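Equipment Review: Tiltbridge Courtside Shot Clock and Scoreboard Set

Published 2023-01-25 by the Testcombe Basketball League Office

The League Office was asked by several member clubs to assess the Tiltbridge portable shot clock and scoreboard set before the second half of the season. The set was used at the Barkham gymnasium throughout December, for senior games, junior games and one invitational tournament. The findings that follow reflect the reports of table officials, referees and coaching staff at those games.

The set consists of one main scoreboard, two shot clock units, a control console and the stands and cables needed to connect them. Member clubs may order it through Orozco, the league's equipment supplier, at a price of $2000. Delivery to gymnasiums within the league area is included, but installation is not.
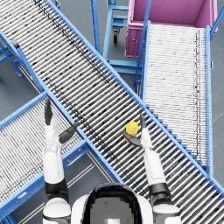
Roller conveyors with blue side rails, in a computer rendering.

Setup is simple once the officials have done it a few times. The stands lock firmly and did not shift when players ran into the padding at the baseline. First-time users took 40 minutes to have everything connected and tested, mostly on account of the cable labels, which are small and printed in gray on black. Clubs that share a gymnasium with other sports should allow for this in their booking.

The displays are the strongest part of the set. Digits on the main scoreboard could be read from the top row of the bleachers, and the shot clock units remained clear under the older lighting at the east end of the court. Referees noted that tenths of a second appear only in the last 5 seconds of a possession. This suits the league's rules, and the setting can be changed for clubs that play under others.

The console drew mixed comments. Its start and stop keys are large and well spaced, and officials found them dependable in close games. The reset key for the shot clock, however, sits directly beside the key for the full reset, and on two occasions the wrong one was pressed after an offensive rebound. Play had to be stopped each time while the correct figure was restored. A raised edge between the two keys would solve the problem – the present flat panel asks too much of an official whose eyes are on the court.

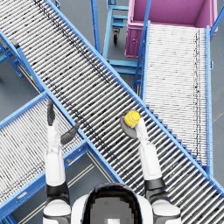 Sound is a further concern. The horn is adequate for junior games and for ordinary league nights. During the final of the invitational, with 113 spectators in the building, players at the far end continued through the expiration signal more than once. The volume was already at its highest setting. An external horn can be connected to the rear of the main scoreboard, and clubs that expect larger crowds should budget for one.

Battery operation was tested on one evening only. The set ran for a full junior game and the senior game after it without a change in brightness. The console shows a low battery warning, but the shot clock units do not.

The manual is clear on daily use and thin on faults. It does not explain how to pair a replacement shot clock unit with an existing console, and the League Office has asked Orozco to obtain written instructions.

The Tiltbridge set is approved for use in all league games, provided that a manual stopwatch is kept at the table. Clubs with a working fixed scoreboard are not required to replace it. Requests to borrow the Barkham set for a trial game should be sent to the League Office in writing.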